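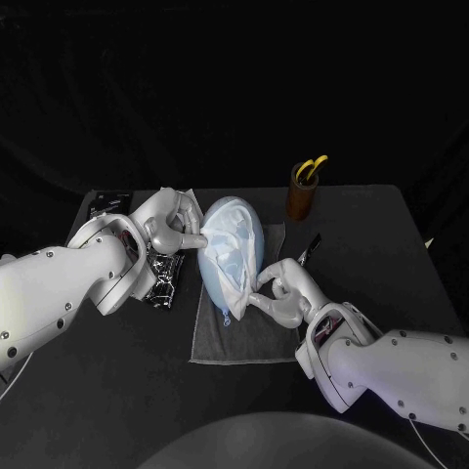

Wrapped, Padded, Posted: What Students Pay For When They Pay For Packaging
Project report, submitted 01/10/2019

1. Background

The project began with a mug. It was bought online, it travelled in a carton big enough for a microwave, and it arrived in two pieces under a metre and a half of brown paper. The replacement came in a padded envelope and was fine. Our group had to pick a topic for the consumer studies unit that week, and the mug won over a proposal on bus timetables.

The question we settled on was modest: does the amount of packaging around a parcel have anything to do with whether the thing inside survives? We had a second question about whether people care, which got bigger as we went and should probably have been the project.

2. What we did

Over September we ran an online survey of students living in the residences and in share houses near campus. We offered a draw for a coffee voucher, and we received 100 usable responses. There were also a few unusable ones, including a person who answered every question with the word "parcel".

Alongside the survey we borrowed the mailroom's parcel log for the past academic year. It lists 3354 items, of which 1657 were entered with the sender's name filled in. The rest have a blank, a dash or a squiggle in that column. We used only the named ones, on the grounds that you can't compare senders you can't read.

We also ordered the same ceramic bowl from three shops: Bekamari, Gustell and Pesine. Each shop was sent two orders, which gave us six bowls. The group now owns six bowls.

3. The bowls

Bekamari packed its bowls in shredded cardboard inside a snug carton. Both arrived whole. The shreds got into the carpet of the share house where we opened them and are still there at the time of writing.

Gustell used air pillows, a great many of them, in a box that needed two of us to get through the door. It weighed almost nothing. One bowl was whole and one was chipped on the rim, having worked its way down through the pillows to sit against the bottom of the box, where there was no padding at all.

Pesine wrapped each bowl in tissue, then newspaper, then more tissue, and tied it with string. It looked like something your grandmother would send. Both survived. It was also the slowest to open, and one group member felt strongly that this should be scored as a fault. We had no column for it.

Six bowls prove nothing, and our tutor wrote as much in the margin of the draft. What they did was give us something to look for in the survey comments, where the same complaint kept turning up: the box was huge, the thing was loose in it, and it broke anyway.
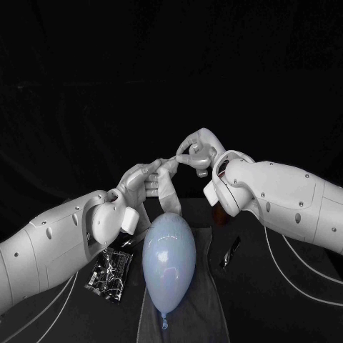 4. What people said

Most respondents said they disliked excess packaging. Most also said they would be annoyed if an item arrived in "only" an envelope. These were often the same respondents, a few lines apart.

The comments were better value than the tick boxes. Several people keep every carton they receive in case they move house, then move house and leave the cartons behind for the next tenant. One person has furnished a bedside table this way. Another said that tissue paper made a purchase feel like a present even when it was a phone charger, and that they knew exactly what was being done to them and didn't mind.

Food came up more than we expected. Tăng, the grocer across from the library, wraps jars in a single sheet of newspaper with a twist at the top, and a number of students mentioned it without being asked. Nobody reported a broken jar. It is a two-minute walk, so we can't claim much for the method.

5. Problems with our work

The survey went to people we could reach, who were mostly people like us. The mailroom log records when a parcel came in and never records what state it was in, a fact we discovered after typing up most of it. The sender names were interesting to nobody outside the group.

We also argued for a full meeting about what counts as damage. The chip on the Gustell bowl is small. Half the group would have eaten cereal out of it without noticing — and one of us did, before it had been photographed for the appendix.

6. Findings, such as they are

A tight fit seems to matter more than a lot of filling. Paper did as well as anything else in our small trial. Students want less packaging in general and plenty of it around their own things.

If we did this again we would skip the log, buy more bowls from fewer shops, and ask people what they do with the box afterwards. We would also order something we needed.

Appendix A has the survey questions. Appendix B has the bowl photos, less one.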